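## 5. Comparing the Two Controllers on the Microwave Door

Section 4 dealt with tasks in which both controllers did well, and it was pleasant to write. This section deals with the microwave door.

### 5.1 What was compared

We ran the same two-arm cell under two low-level controllers. The first, Brunent, is a stiff position controller that comes with the arms. It tracks whatever trajectory it is given, and it regards anything standing in the way of that trajectory as a problem for the anything. The second, Timico, is an impedance controller written in our lab, in which each arm behaves like a spring and damper tied to a moving target. Timico gives way when pushed. Its critics within the group say it gives way when looked at.

Everything above the controller was held fixed. Both received end-effector targets from the same policy, trained on the Marholm demonstrations and frozen before any of the trials reported here. Both used the same arms, grippers, head camera and workspace limits. The gripper firmware was also the same, although it took us until October to establish this, because one gripper had been quietly running an older build and closing more gently than its twin. All trials from before that discovery were thrown out. We miss them.

The comparison is therefore about what happens between a target pose and a motor. It says little about whether the policy chose a sensible target in the first place, and the reader will find that the policy sometimes did not.

### 5.2 Task

The door task comes from the Hrynyshyn kitchen set, which splits each appliance into short stages that can be scored on their own. For the microwave we used five of them:

1. Approach the door-release button with the right gripper.
2. Press the button until the latch lets go.
3. Withdraw the right gripper without striking the door.
4. Widen the door opening with the left gripper.
5. Close the door until it latches.

A stage counts as passed if its end condition holds when the stage timer runs out. The end conditions are strict. For stage 2, the door must have come free of the body. A button that has been pressed deeply and with obvious sincerity, while the latch stays shut, scores nothing.

The button is large, flat, and the same color as the panel around it. A person presses it without thinking. A policy working from a head camera has to find it by its outline, and the most eye-catching key on the panel is the orange one directly above, which does something else. Several early failures consisted of a confident, well-centered, beautifully damped press of the orange key. We report these as failures of the policy and have left them in the totals for both controllers, where they do equal damage.

### 5.3 Procedure

We recorded 332 episodes, split evenly between the controllers and interleaved so that neither got all the mornings. The order was drawn in advance by script. The operator knew which controller was active, which is a weakness of the design, but there was no practical way to hide it. Brunent hums at rest and Timico does not, and an operator who cannot tell them apart within a minute should probably not be standing near either.

The microwave was returned to tape marks before every episode. It is a light appliance and it travels. Under Brunent it traveled toward the back of the table in small steps, each too minor to stop the run, and by the end of a session without resetting it would have been in a different part of the distribution altogether. In pilot runs we had let it wander, on the theory that this was a free source of variation. The variation went in one direction only.

We logged wrist force, joint torque and commanded pose throughout. The force log holds 3698 contact events, where an event is any interval in which wrist force rises above the noise floor and later drops below it again. Events were assigned to stages by timestamp and then checked by hand. The checking was tedious, and it turned up one long event in the middle of a stage 4 trial that was an operator leaning on the arm to read the clock.

### 5.4 Results

**Approach.** The controllers could not be separated. Both reached the panel, both paused at the same places, and both inherited the policy's habit of hovering in front of the buttons as though the menu had changed. Brunent followed the commanded path more closely, as expected, but the margin was smaller than the button and had no effect on the score.

**Press.** Brunent was better, and by more than we had hoped when we wrote Timico. The release button has a long travel with most of its resistance near the end. A stiff controller does not notice. Timico met the resistance, settled into a polite equilibrium with it, and waited there until the stage timer expired. Raising the stiffness along the pressing direction fixed most of these cases and was adopted for the main runs, so the remaining gap between the two is what survives after tuning. With the original gains the table would have been embarrassing.

The gap closed when the policy's target lay well behind the panel surface and reopened when it lay on the surface. In an impedance controller, pushing force comes from the distance between where the arm is and where it has been told to be. The demonstrations were given by people who stopped moving their hands when the door popped open, so the targets rarely went deep. We consider this the most useful finding in the section and would have preferred to come across it sooner.

**Withdraw.** Timico was better. When the latch releases, the door moves, and the hand that did the pressing is not far from where it moves. Brunent drew back along its planned line whether or not a door edge was on it. Timico brushed against the edge and slid off. In the force log the same mistake shows up as a tall spike under one controller and a low hill under the other, and the policy made the mistake equally often under both.

**Widen.** Timico was better again, and the reason is geometry. The door swings on an arc around its hinge. The policy predicts a rough arc of its own, fitted from demonstrations in which the microwave was never in quite the same place. When the two arcs disagree, something has to absorb the difference. Timico absorbed it in the arm. Brunent absorbed it in the microwave, by rotating the whole appliance on the table until the real arc agreed with the predicted one. We must record that this often worked. The door was open, the end condition held, and the stage was scored as a pass, with the oven now facing a wall.

We considered adding a displacement limit to the end condition after the fact and decided against it, as rewriting the rules once the score is known is a poor habit. Displacement is reported separately and readers may be as severe as they like.

**Close.** The latch needs a firm final push. Brunent supplied it. Timico supplied it when the policy aimed past the closed position and otherwise left the door resting against the body, looking shut. The head camera could not reliably tell the two apart, and neither could the authors from across the room. We ended up scoring this stage by tugging on the door.

### 5.5 Grippers as a confound

Both controllers were tested with the same pair of grippers, and these were not designed for pushing. A press is made with a fingertip, and the linkage behind it has some play. Under Brunent the play was taken up at once by the force of arrival. Under Timico it was taken up slowly, and for a short while the wrist sensor reported a contact in which nothing was being pressed. Part of what we call controller behavior in stage 2 is probably gripper behavior. A rigid finger would help to separate them, and we did not have one on hand.

The policy also never learned to close the gripper before pressing. A closed gripper presents a blunter and sturdier tip, and our demonstrators knew this in principle. In practice they pressed with whatever shape the hand already had.

**Figure 5.** The microwave station seen from the head camera: door open with the right gripper touching the lower front of the oven (first), door closed with both grippers open (second), and door open with the two arms in front (third).

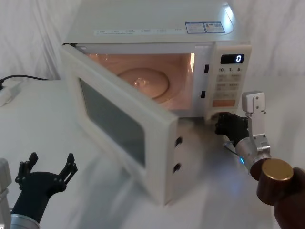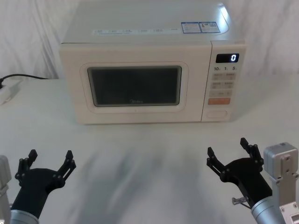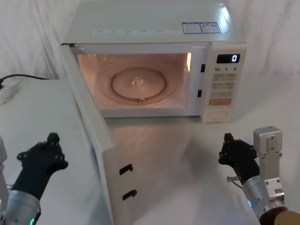

Could one controller be used for the whole task if its gains were allowed to change between stages?

We think an impedance controller could. It would need high stiffness along the pressing direction in stages 2 and 5 and low stiffness in stages 3 and 4, with the switch triggered by the measured force and not by the stage timer. The stiff controller offers no matching option, as its gains are fixed by the vendor. We have not run the scheduled version on the full set of stages, and the demonstrations would still need targets that go deeper than the panel.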